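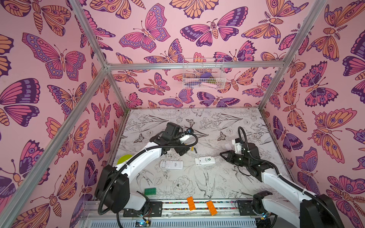
A two-arm workspace of the kind used for recording demonstrations, with remote-control-like devices and toy bricks on a patterned floor.

Robot teaching by demonstration

Robot teaching by demonstration is a method of programming in which a person causes a robot to carry out a task while the robot's motions and sensor readings are recorded. The recordings, called demonstrations or episodes, are then replayed directly or used to train a control policy. The method is used for tasks that are hard to describe as a fixed series of positions, such as handling soft items, passing an object from one gripper to another, or sorting mixed household goods.

Methods of teaching

In hand guiding, also called kinesthetic teaching, the operator holds the arm and moves it through the task. The joint motors are set to offer little resistance, and the joint angles are logged as the arm moves. Hand guiding needs no extra hardware. Its main drawbacks are that the operator's hands and body may block the cameras, and that one person can seldom guide two arms at once with good accuracy.

In remote control, or teleoperation, the operator works a separate input device and the robot follows. Common devices are:

Leader arms — a second set of arms, often smaller or lighter, whose joint angles are copied by the follower arms.

Handheld controllers, tracked in space, whose position and rotation set the target for the gripper.

Joysticks and keyboards, mostly used for slow positioning and for setup.

Leader arms are common in two-arm work. If the leader and follower share the same joint layout, no inverse kinematics step is needed, and the operator can feel when a joint is near its limit.

Workspace

Demonstrations are usually recorded at a fixed station. The arms may be mounted on a shared rail so that the distance between their bases does not change. Cameras on the wrists give a close view of the grippers, and one or more fixed cameras cover the whole work area. Walls and floor may be covered with printed paper or panels. A policy trained against a single plain surface can fail when the surface changes, and some operators swap the coverings between sessions to vary the background.

Objects that play no part in the task are often left in place. In the terms used by the Risbridge station manual, these are "standing items," as opposed to "task items," and both are listed in the session record.

Two-arm tasks

A task is called bimanual when both arms are needed to complete it. The simplest form is a handover, in which one gripper holds an object until the other has closed on it. Long, thin objects are frequent choices, as they leave room for two grippers along their length. Both arms hold the object for a short time, and small errors in joint angle during this period appear as strain on the object or slip at the fingers. Operators are commonly told to pause before the first gripper opens.
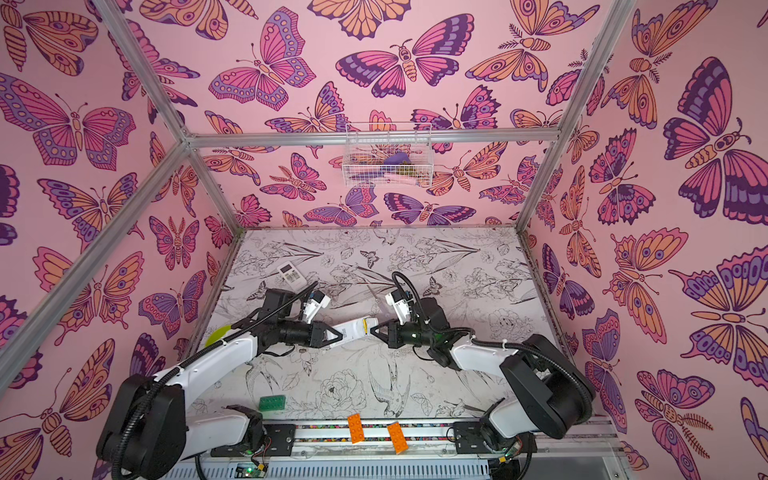
Recording and review

Each episode holds the joint angles of the arms, the commanded positions, the gripper openings and the camera streams, all stamped against one clock. Episodes with dropped images or a failed grasp are marked during review. Failed attempts that the operator corrects may be kept, as they show the policy how to recover.

Josefina Retamal's study of review practice, issued by Findivero on Aug 11, 2023, covered 2349 episodes recorded by 24 operators. Retamal found that reviewers agreed least on episodes with long pauses, and advised that pause length be set in the written task instructions. A later note by Angelica Tan proposed a practice period of 70 minutes for new operators, with the first 3 episodes thrown out.

Software

Recording software is often written for a single arm model. Jurnon, a recording package first released in January, stores leader and follower readings in separate tracks. The Yáñez format merges them into one table per episode — a layout that is simpler to load but makes timing faults harder to trace.

See also

Bimanual manipulation
Imitation learning
Teleoperation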